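About us

Plakham began with a box of mismatched dinner plates and a kitchen table that was far too small for them. Tonantzin Cervantes had been collecting white tableware for years, mostly odd pieces from house clearances, and friends kept asking to borrow it for birthdays and christenings. One November she lent out everything she owned in the same fortnight and ended up eating her own supper out of a saucepan. The hire shop opened the following spring!

We're still plain-white people at heart. Patterned china is lovely (we have a shelf of it at home, don't tell the customers) but white goes with everything - beetroot, custard, a slice of cold pie - and if you need two more plates on the morning of a party they'll match the ones you've got.
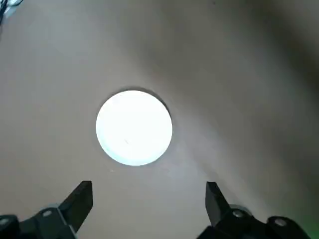 WHAT WE DO

We hire out, sort and look after tableware for village halls, schools, small cafés and anyone with more guests than crockery. Our shelves hold 538 place settings at the last stocktake, and the smallest order we take is four. People are often surprised by that, but a supper for four is a perfectly good reason to want nice plates.

The main ranges are Jamico, a broad rimmed dinner plate with plenty of room for gravy, and Inditz, which is lighter and stacks beautifully in a narrow cupboard. Shenoy is our name for the mixed crates: side plates, saucers, lids and small dishes that we've matched by eye over the years. They go out in crates of 30, and they're the ones we get most excited about, as a good Shenoy crate can take ages to put together.

Everything that comes back is checked at the long table. Brown paper goes down first, a fresh length whenever the old one gets tatty, and then each piece is looked at front, back and edge. A chipped rim means it's retired from hire. We like to look at plates in pairs where we can, side by side, because whites vary much more than you'd think and a creamy one next to a bluish one will bother somebody all through pudding.

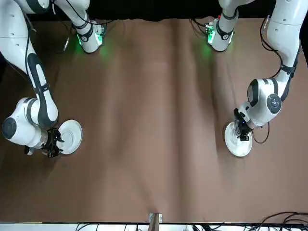
Bolaji says the rims are what she looks at first, and that she'd sooner have a plate with a faint knife mark in the middle than one with a rough edge, as you only feel the mark if you go hunting for it. We agree, and it's how we grade. Light cutlery marks stay in the Shenoy crates at a lower price, and rough edges go in the garden for standing flowerpots on.

COMING TO SEE US

Please do! You're welcome to bring a napkin, a tablecloth or your gran's gravy boat and try it against the different whites. The kettle is usually on, and there's parking for two cars in the yard if you tuck in well. Crates are heavier than they look, so bring a friend if you're collecting a big order, or ask us about delivery when you book.

Page last updated 4/6/21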